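Cable Day at the Collwood Bench: Planning Our Second Arm
Posted by Sum-yee Tu, Jul 28, 2021

Welcome back, friends, and thank you for being so patient with me! We have been going back and forth since spring over whether the Collwood workshop should buy a second arm or spend the money on better grippers for the one we have, and so many of you wrote in asking what the work looks like that a gallery page seemed the kindest answer.

The job we're budgeting for is sorting household cables, the kind that live in a drawer and come out in one big knot. Up to 1000 pieces pass through in a busy month, and our wish list stands at 43 items (I know, I know), from spare fingertips to a sturdier table clamp.

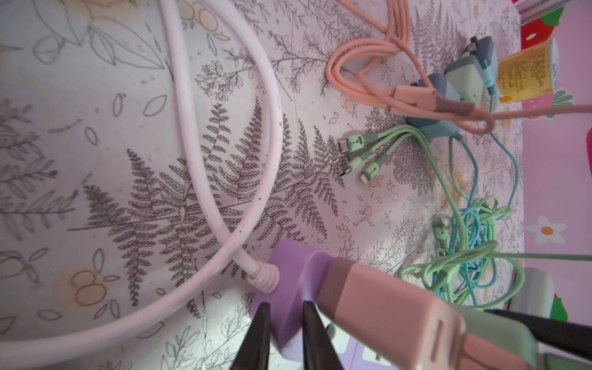

Lavender plug held between the black fingertips, with the thick pink cable looping off to the left and plenty more cables still on the cloth.

Plugs like this are why fingertips went to the top of the list. A slim, tapered pair suits a housing that size, and I'd like us to have 8 spares on the shelf before we so much as open a catalog for anything larger. The wrist camera stays as it is for now — Elen has talked me out of replacing it, and she was very nice about it.

As for the second arm, we have two quotes in hand, one from Lūse and one from Sandier, and they differ mostly in delivery and in how long the service plan runs. I'll be reading the fine print over a great deal of tea. If you have bought from either, do write to me before we settle the order in August, and please mention what you paid for shipping!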